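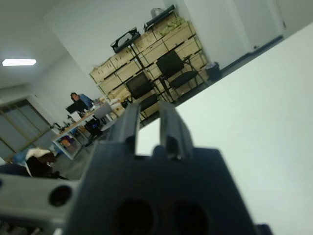
Can a machine do the washing up yet?

Print this page | E-mail this to a friend

December 2024

My aunt Stanisława Kaczorowski asks me the same thing every time I ring her — when is somebody going to sell her a robot that folds the sheets? She's been asking for years, and I've been saying "soon" for years, so I thought I'd better sit down and work out what I really think.

My answer now is some of it, slowly, if you're patient. I've watched a lot of these arms lately (too many, my tea goes cold) and the thing they're decent at is hard stuff on a flat top. Boxy things with proper edges. Pick it up, turn it round, put it down over there. If your job on the shop floor is moving the same part from one spot to another, then yes, I'd say a machine can have a fair go at that.
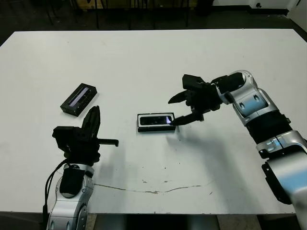

What still gets me is how much trouble small, flat, shiny things are. You or I would slide a phone to the edge of the table with one finger and scoop it up without even looking! For a gripper that's a proper puzzle. Where do the fingers go? Which hand takes it? Do you tip it up first? And two arms ought to be easier than one, but then they've got to keep out of each other's way as well.

Now think about a fitted sheet. Or a greasy roasting tin, or the cutlery drawer in my kitchen, which sticks. I had a long moan about this when I wrote up the Cirkeo brochure, the one promising 200 household jobs, and somebody called Ruso left a comment saying I was being mean. Maybe I was! But I went through the list and loads of them were the same job with a different cup.

So, Stanisława, keep folding. I'd happily pay 419 pounds for something that only emptied the dishwasher, and I'd put up with it taking all afternoon. I don't think I'll be offered one next year, though.

We use cookies to remember your settings. Accept | Find out more

Recent posts
Nandel kettle, 2 months on
The Cirkeo brochure, page by page
Sæther lamp: still flickering
What I was cooking in 2000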